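Drokness — plan d'équipement et budget de la cellule

LISEZ-MOI, version de janvier

Ce dépôt contient le tableau des achats, les devis reçus et le jeu de données qui sert à justifier le tout auprès de gens qui n'ouvriront jamais le jeu de données. Tenu par Setsuko Higuchi (budget) et Ezequiel Cifuentes (cellule, et réclamations relatives au budget).

Contenu
devis/ : trois offres pour la pince, dont une lisible
donnees/ : 319 épisodes de prise et dépose de petits objets
plan.csv : les dépenses, ligne par ligne
regrets.txt : les dépenses, vues six mois plus tard

Le bras est payé, n'y touchons plus. Restent à financer les doigts de rechange, le câblage et un second plan de travail. Le fournisseur Nenside propose la pince et son support à 3 000 euros hors taxes — le mot « support » désignant, selon l'interlocuteur, une pièce ou un numéro de téléphone.

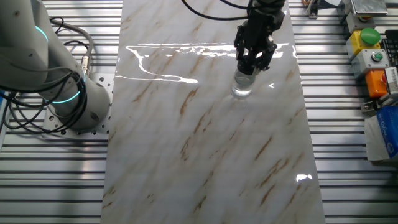
Comptez neuf semaines de délai chez Brirkbridge, davantage si la commande part en août. L'offre Čierny est moins chère, mais l'adaptateur de bride est en option, le câble aussi, et la notice se télécharge contre un compte client que l'on obtient en passant commande.

Règles de saisie dans plan.csv
Une ligne par article, port compris. Pas de ligne « divers » : la dernière a fini par coûter plus cher que la pince. Au-delà de 3 000 euros, joindre deux devis comparables.

Limites connues
Les prix ne sont pas indexés. Les épisodes proviennent d'une seule cellule et ne disent rien de l'usure des doigts à long terme, ligne pourtant la plus discutée du budget.

Corrections et factures retrouvées : ouvrir un ticket au nom d'Ezequiel.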